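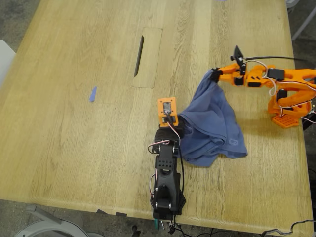
Tischplatte aus heller Eiche mit Kabeldurchlass

Pflege geölter und lackierter Holzoberflächen im Haushalt

15.12.25 | Ursina Baumgartner
Lesezeit: 4 Minuten

Holzoberflächen reagieren auf Feuchtigkeit, Wärme und ungeeignete Reinigungsmittel. Die folgenden Empfehlungen der Beratungsstelle Mada richten sich an private Haushalte und gelten für Tische, Kommoden und Regale im Innenbereich. Pflegehinweise des jeweiligen Herstellers gehen in jedem Fall vor.

Oberfläche bestimmen

Vor der ersten Behandlung ist zu klären, ob das Möbelstück geölt, gewachst oder lackiert ist. Dazu wird an einer verdeckten Stelle, etwa an der Unterseite der Platte, ein Tropfen Wasser aufgetragen. Bleibt er längere Zeit als Perle stehen, spricht dies für einen Lack oder eine frische Ölschicht. Zieht er ein und dunkelt das Holz nach, ist die Oberfläche offenporig und sollte nachgeölt werden. Der Test ersetzt keine fachliche Beurteilung bei antiken Stücken.

Laufende Reinigung

Staub wird mit einem weichen, trockenen Baumwolltuch in Faserrichtung abgenommen. Mikrofasertücher können auf geölten Flächen feine Kratzer hinterlassen und sind dort nicht zu empfehlen. Für die feuchte Reinigung genügt ein gut ausgewrungenes Tuch mit lauwarmem Wasser und wenigen Tropfen neutraler Seife. Anschließend ist die Fläche trocken nachzuwischen. Fugen, Kanten und Aussparungen werden gesondert getrocknet, da stehendes Wasser dort das Hirnholz aufquellen lässt.

Klebereste entfernen

Klebebänder sollten langsam und in flachem Winkel abgezogen werden. Verbleibende Reste lassen sich auf lackierten Flächen mit etwas Speiseöl anlösen, das nach kurzer Einwirkzeit mit Seifenwasser abgenommen wird. Auf geöltem Holz ist zunächst an verdeckter Stelle zu prüfen, ob Flecken entstehen. Metallspachtel und Klingen sind ungeeignet.

Wasserränder und Druckstellen

Helle Ränder auf geölten Platten können mit feinem Schleifpapier behandelt werden. Geschliffen wird von Hand, ohne Druck und stets in Faserrichtung, danach ist die gesamte Platte neu zu ölen. Leichte Druckstellen in unbeschichtetem Massivholz gehen häufig zurück, wenn ein feuchtes Tuch aufgelegt und kurz mit dem Bügeleisen auf mittlerer Stufe überfahren wird. Furnierte und lackierte Möbel dürfen auf diese Weise nicht behandelt werden.

Nachölen

Das Öl wird dünn mit einem fusselfreien Tuch aufgetragen. Nach 30 Minuten ist der Überschuss vollständig abzunehmen, sofern das Gebinde keine andere Zeit nennt. Die Fläche bleibt über Nacht unbenutzt. Für stark beanspruchte Esstische empfiehlt sich eine Behandlung zweimal jährlich, beispielsweise im Juni und zu Beginn der Heizperiode.

Sicherheitshinweis: Mit Pflanzenöl getränkte Lappen können sich selbst entzünden. Sie sind ausgebreitet im Freien zu trocknen oder in einem dicht schließenden Metallbehälter zu entsorgen.

Raumklima

Eine relative Luftfeuchte zwischen 45 und 60 Prozent ist für Massivholz günstig. In der Heizperiode kann trockene Luft zu Rissen und offenen Fugen führen. Möbel sollten nicht unmittelbar vor Heizkörpern stehen.

Fachliche Durchsicht: Wian Mtshali

Zuletzt aktualisiert: im Dezember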